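Zotetti Completes Kitchen Water and Ventilation Upgrade at Clerdale Apartments

CLERDALE, 17th February — Zotetti, a contractor specializing in plumbing and air handling for multi-unit housing, has completed the replacement of kitchen supply lines, shutoff valves and exhaust ducts at the Ploltis apartment complex in Clerdale. The work covered 224 units in two buildings and was carried out while the units were occupied.

The original galvanized supply lines had narrowed with scale over their service life, and flow at upper-floor kitchen taps had dropped below the level set in the building's maintenance plan. Zotetti replaced the branch lines in each unit with cross-linked polyethylene tubing and fitted quarter-turn shutoff valves under every sink. The vertical risers were replaced with type L copper. 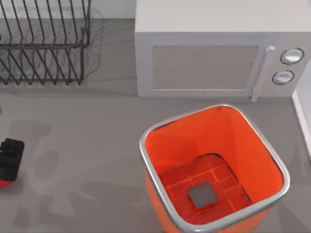
Work proceeded one riser at a time. Each riser was isolated in the morning, cut out, replaced and pressure tested before service was restored the same day. Residents received written notice before each shutoff, along with a request to clear the cabinet below the sink. Access to countertops was not needed except in corner units, where the riser chase opens behind the backsplash.

A total of 2,752 joints were made and logged. Each entry in the log records the unit, the fitting type, the installer and the test result. Joints that did not hold test pressure were remade and tested again before walls were closed. The full log has been handed over to the building owner in electronic form and will be kept with the as-built drawings.

The exhaust portion of the project was designed by Kikuchi, a mechanical engineering firm. The existing shared ducts drew unevenly, with strong suction on the top floors and little on the lower ones. Kikuchi specified a constant-airflow regulator at each kitchen inlet and a variable-speed fan at the head of each shaft. The fans respond to static pressure in the shaft and slow down when inlets are closed.

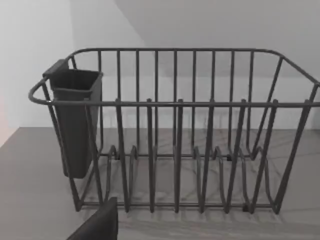
Before the regulators were installed, the shafts were cleaned and sealed from the inside with an aerosol sealant. Leakage was measured before and after sealing. All shafts met the design limit on final test, and the readings are included in the closeout report.

Under the contract, Zotetti will return in June to rebalance the exhaust system in warm-weather conditions. The visit will include airflow readings at a sample of 16 kitchens and an inspection of the rooftop fans. Residents of the sampled units will be contacted by the building office — no action is needed from other households.

The shutoff valves and tubing carry a manufacturer's warranty, and labor is covered separately by Zotetti for two years from the date of acceptance. Requests for service under either should go through the building office.

About Zotetti
Zotetti provides plumbing, ventilation and drainage services for apartment buildings, student housing and assisted-living facilities. The company performs both planned replacement and emergency repair.

Media inquiries: Zotetti press office, Clerdale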